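Tulham Strength and Fitness Club
Minutes of the Meeting of the Members' Council
2022-05-31

Present: Ynyr Griffiths (Chair), Rhydian Griffiths (Head Coach, taking minutes), and members of the council as recorded on the sign-in sheet. Apologies were received from the Jorside branch representative.

1. Minutes of the previous meeting
The minutes were approved with one correction. Under item 4, the words "kettlebell class" should read "kettlebell and mobility class." The Chair signed the corrected copy.

2. Matters arising
The lease on the Hughes Street annex has been renewed on existing terms. The replacement of the lifting platform boards remains open and will be carried to the next meeting. The Head Coach reported that the supplier has twice changed the delivery date and that the two end platforms should stay closed to deadlifts until the boards are in place.

3. Attendance report
The Head Coach presented attendance for the spring term. Total visits to coached sessions came to 904. The early morning group continues to be the best attended, while the midday group has fallen off. It was noted that the midday session overlaps with the over-60s swim at Jorside, and that several members attend both when they can. The council agreed to move the midday session back by 30 minutes for a trial term.

4. Beginner barbell program
The council considered the Head Coach's proposal for a 13-week introductory program covering the squat, press, deadlift and row. Under the proposal, new members would train on three days each week and would not add weight to any lift until a coach has signed off on their form. Discussion centered on whether the press should be taught standing from the start. The Head Coach stated that most beginners learn it faster on their feet, but that members with a history of shoulder or back trouble should begin seated.

A member asked whether the program would replace the existing open gym orientation. The Chair confirmed that it would not. The orientation covers access, lockers and house rules, and remains required for all new members.

Resolved: that the program be adopted beginning in October, with places limited to what two coaches can supervise.

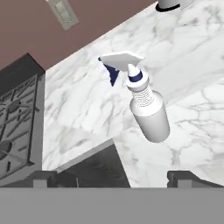 5. Risach Hill Run
The route for the annual run was reviewed. The landowner at the upper gate has asked that runners keep to the marked track, and the council agreed to add marshals between the gate and the summit. The descent will again be untimed. The Chair reminded the council that this was introduced after a number of falls on the loose section - and that it had been well received by the runners themselves.

Entry fees will remain unchanged. A proposal to add a shorter junior course was supported in principle and referred to the Head Coach for a suggested route.

6. Coaching certification
Two assistant coaches are due to renew their first aid certificates before the autumn term. The club will pay the course fees. The council declined a request to cover travel, but agreed to look at the question again when the annual budget is set.

7. Any other business
A request was received for music to be turned down during the evening stretching class. The Head Coach will speak to the evening coaches. It was also asked that the chalk bowl be returned to its stand after use.

8. Next meeting
The date of the next meeting will be posted on the notice board. Items for the agenda should reach the Chair one week in advance.

Minutes recorded by Rhydian Griffiths.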